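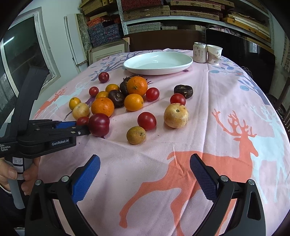 Fruit and a white oval plate on a pale pink tablecloth.

Rudia Releases Jedix 2 Study Software for Warehouse Safety Supervisors

6 October 2018
By Rudia Product Communications

FIGUEIREDO – Rudia has released Jedix 2, a new version of its study software for candidates preparing for the Sarkus Warehouse Safety Supervisor exam. The software replaces the original Jedix, which was written for the previous exam outline and is no longer sold to new users.

Sarkus revised the exam outline in May. The revision moved rack inspection and dock procedures into a single domain, added questions on battery charging areas, and removed the section on paper recordkeeping. Jedix 2 follows the revised outline. Candidates who hold an exam authorization issued under the previous outline should check the form number on their authorization letter before choosing study material. The original software will remain available to existing license holders until their access period ends.

Question bank

The question bank is divided into 47 topics, each matched to a numbered item in the exam outline. A candidate can open a single topic, combine several topics into one session, or let the software draw questions from all of them. Each answer screen gives a short explanation and names the outline item being tested. Calculation questions on load capacity, stacking height and aisle width show the full working.

The software has two modes. Study mode displays the explanation after every question and does not run a clock. Exam mode applies a time limit, withholds all explanations until the session is submitted, and then reports a score for each domain. Sessions in either mode can be saved, but the clock in exam mode continues to run after a session is closed.

Licensing and access

A single-user license provides 90 days of access, counted from the first login and not from the date of purchase. The license covers one named user. It can be transferred to another employee of the same company only before the first login.

Employers purchasing for a group receive an administrator account. The administrator can assign licenses, view completed sessions and export domain scores as a spreadsheet. Individual answers are not shown to the administrator.

Jedix 2 runs in a current desktop or tablet browser and requires no installation. An internet connection is needed to load and submit a session. Scores saved in the original version do not carry over, as the domains are numbered differently.

Holders of an unused license for the original Jedix may exchange it for a Jedix 2 license at no charge. Exchange requests should include the order number and the email address used at purchase.

Jedix 2 is study software only. Purchase does not register a candidate for the exam, and completing the question bank does not satisfy any eligibility requirement. Applications, fees and test dates are handled by Sarkus.

About Rudia

Rudia publishes study software and printed workbooks for workplace safety certification. Its office is in Figueiredo.

Contact Rudia | Copyright Rudia. All rights reserved. | Back to top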